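Rellusis: Animals, Saints and Law in Latin Miracle Collections
Edited by Olaia Barrios and Macario Sandoval

Publisher: Urquijo
Series: Clisov Studies in Medieval Literature
Format: Paperback, sewn
Language: English, with Latin texts and facing translation
Published: Apr 28, 2021
Availability: In stock

Product details

The volume prints 102 short miracle narratives in which an animal is accused, tried, cursed, pardoned or called as a witness. The texts run from the ninth century to the end of the thirteenth. Most come from monastic collections and have not been translated into English before. Each is given in Latin on the left-hand page and in English on the right, with notes at the foot of both.

Spelling follows the base manuscript. Abbreviations are expanded without comment, and punctuation is modern. Variant readings are recorded only where they change the sense.

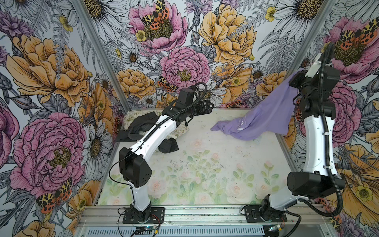 Page numbering continues from the first volume, so references in the index need no volume number. Cross-references between texts use the item number in bold. The concordance at the back matches these item numbers to the older printed editions.

The introduction sets out how the stories were copied and grouped. It argues that the compilers treated stolen oxen, straying pigs and disobedient birds as legal matters first, and that the moral endings were often added at a later stage. A separate section by Lucía Sepúlveda deals with the vocabulary of ownership and damage. The glossary lists 2,161 Latin forms, including regional spellings.

Contents of this volume
Introduction
Note on the manuscripts
Texts and translations, items 48 to 102
Appendix A: Feast days and dates of copying
Appendix B: Fragments
Glossary
Concordance
Index of animals
General index
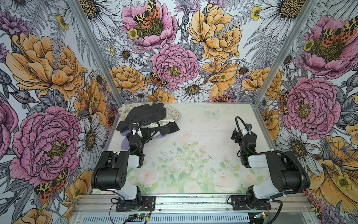
Adaeze Oyelaran writes that the translations are plain enough for second-year students, but that the notes on item 61 assume a knowledge of canon law which most of them will lack. She would have liked the fragments in Appendix B to be translated as well.

The fragments are printed in Latin only. Translations are planned for the supplement, due in December, which will also carry corrections to both volumes. Registered buyers receive the corrections free of charge as a separate sheet.

Binding and paper

Sewn in sections, with a flat spine. Cream paper, opaque enough for pencil notes. The cover is matt and uncoated.

Also in this series
Jilarwood: A Verse Bestiary, edited by Rocío Llorente

Ordering

The two volumes are sold separately or as a set. Libraries with a standing order for the series are supplied automatically and should not order through this page. Inspection copies are available for courses of twelve students or more.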